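Chapter 7
When the Grip Is Lost: Slip, Drop and Safe Recovery

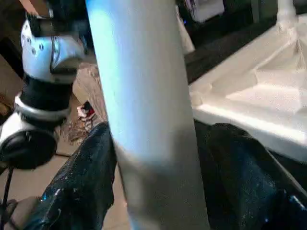

Most of the faults we studied in the earlier chapters announce themselves. A motor overheats and the drive reports it, or a cable breaks and the controller stops the arm. Slip is different, because the controller may believe that everything is in order while the part is already moving between the fingers. A smooth cylinder held low between two dark, speckled fingers, as in the view from the wrist, is a good case to keep in mind during this chapter. The surface has no seam and no edge that could catch on a finger, so the load must be carried by friction, and friction is a quantity which we seldom measure directly.

The chapter begins with an accident at the Festow plant, where an arm of the type Cai was moving plastic tubes from a rack to a washing station. The gripper was set to a force of 58 newtons. This value had been chosen during tests with clean tubes, and it was never checked again. One morning in June the tubes arrived with a thin film of oil from a new supplier. The arm lifted the first tube, turned, and lost it halfway through the turn. The tube fell across the base of a second arm, which was waiting in its rest position, and damaged the cable at its joint.

The damage was small. What followed was more serious. The finger position sensor had been read only once, at the moment of closing, and so the program continued as if the tube was still present. The first arm placed nothing into the washing station, returned to the rack and took another tube. It dropped this one also. An operator saw the tubes on the floor and reached in to collect them — the side door had no interlock — while both arms were still enabled. She was not hurt, but the second arm started its own cycle less than 2 seconds after she had stepped back.

Zuzana Sýkora, who wrote the report for the plant, divided the event into separate faults and asked of each one who could have found it, and when. We shall follow the same method. Her report gives little space to the oil. It gives several pages to the missing check after the lift, and still more to the open door.

In Section 7.1 we calculate the grip force needed for a cylinder that is held away from its center of mass. A part gripped near one end can rotate before it slides, and the usual formula does not warn us of this. Section 7.2 treats the detection of slip from finger position and motor current, with data from 500 lifts made on the Puso test stand. Section 7.3 is about what the robot should do after a drop. Stopping at once is often correct, but a sudden stop can also throw a second part that is held badly.

Section 7.4 returns to the door. The reader who has only used simulated cells may be tempted to leave it out. Please do not — the exercises at the end of the chapter depend on it.

Before you continue, you should be able to draw the forces on a part held between two parallel fingers (Chapter 3) and explain the difference between a protective stop and an emergency stop (Chapter 5).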